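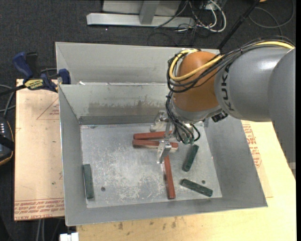 ## Notes for the parents' evening, Flasville library

Tuesday, October 20, 2026

**Start**

- Welcome, thank you for coming after work.
- Say who I am: speech therapist, 26 years with small children. English is my third language, so please stop me if I am not clear.
- Ask: who has read a book aloud this week? Wait for the hands. Do not hurry this.

**Talking about the book**

- Many parents read the text from the first word to the last and then close the book. This is already good. Tonight I want to add a little.
- Stop on a page and say something of your own. "Oh, he looks cross." Then wait. Count to five in your head - it feels very long.
- If the child says "dog", you say "yes, a muddy dog". One word more is enough.
- Show with the picture book (the one with the baker). Read two pages only.

**New words**

- Choose 2 words for one book. Not ten!
- Use them again at the table and in the bath. My word in February was "enormous". We had an enormous potato and an enormous sock.
- Do not test. "What is this called?" many times makes some children quiet.

**Two languages at home**

- This question always comes, so take it before the break.
- Read in the language you speak best. The child does not get confused from hearing two.
- The Baumgartner room has a shelf with books in other languages. Loan is free.

**If you are worried**

- A child who uses fewer words than you expect - speak with your health visitor, and ask for a hearing check also.
- Ikance centre: the drop-in morning needs no letter from the doctor.

**End**

- Give out the word cards. I have 50 sets, one for each family.
- Questions. Leave the last slide on.
- Chairs back against the wall, key to the front desk.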